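Aug 11, 2020
By the water bench, Drundwood

Rainwater line, slow drain problem

I continue with the question from Gilmont: why does their roof tank empty so slowly into the lower barrel? The tank holds 200 liters and the height difference is good, so by simple calculation it should be quick. In February we blamed leaves. The strainer was cleaned then, and they write to me that it became better for a few days and then slow again.

I built a short copy of the line on the floor next to the sink. Straight piece 1385 mm long, same inside diameter as theirs, fed from the high bucket with the overflow, so the level stays the same during the test. Outlet goes to the measuring jug. First run without any bend, the second with bends at the end, as they have it behind the shed.
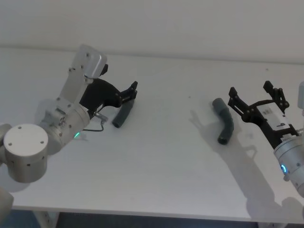 Bends, dark gray, on the white table.

Without bends the flow was steady and the jug filled with no drama. With bends it started well, then dropped, and I heard a gurgling from the high part of the pipe. When I tapped the pipe the flow came back for a moment. I think this is air. The straight piece had a small hump in the middle because my wood block was too thick, and the air stays on the hump and makes the opening narrow.

I repeated with the block removed. Filling the jug took 89 seconds, bends included, and no gurgling. So the bends cost us something, but the hump costs much more. I should have looked at the slope before I ordered anything from Lukelside.

To be careful: I did only one repeat with the bends, and the water from the tap was colder in the morning. I don't believe it matters at this size, but I write it down.

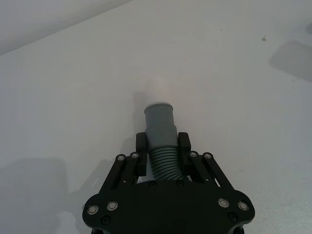

Leak at the joint

Second problem, my own. The socket joint dripped during the long run. I collected the drips in a tray and got 589 ml before I noticed how full it was, which is embarrassing for a test about flow. The numbers of that run are crossed out, please do not use them.

The reason was the rubber ring. I pushed it in dry and it rolled out of its groove on one side. With a little dish soap on the ring and a turn of the hand while pushing, it sits correctly. The instruction sheet from Hubáček says the same thing, in small letters on the back. I also took off the sharp edge of the cut pipe with a file, and the next ring came through without a mark. 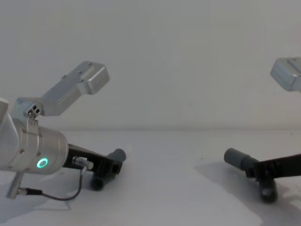

After this I left the line under water over lunch and there was nothing in the tray. I did not try it with more pressure. Gilmont has only gravity, so it is enough for now, but if someone wants to put a pump on the same joints he should test again.

For the answer to Gilmont: ask them for the slope behind the shed, measured with a level and not by eye – especially the part that hangs from the fence. If it sags between the brackets, there must be one more bracket in the middle. I would also put a small vent at the highest point. The bends can stay.

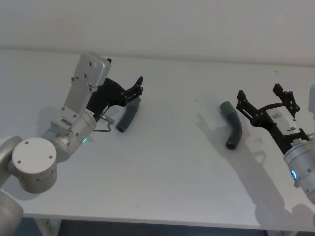 Curved tubes, same table.

Still open: the effect of half-closed valve at the outlet, and if fine sand collects in the low bend after a season. For the sand I need dirty water, and the good jug should not be used for it.

Floor is mopped. High bucket is still full, please don't move it.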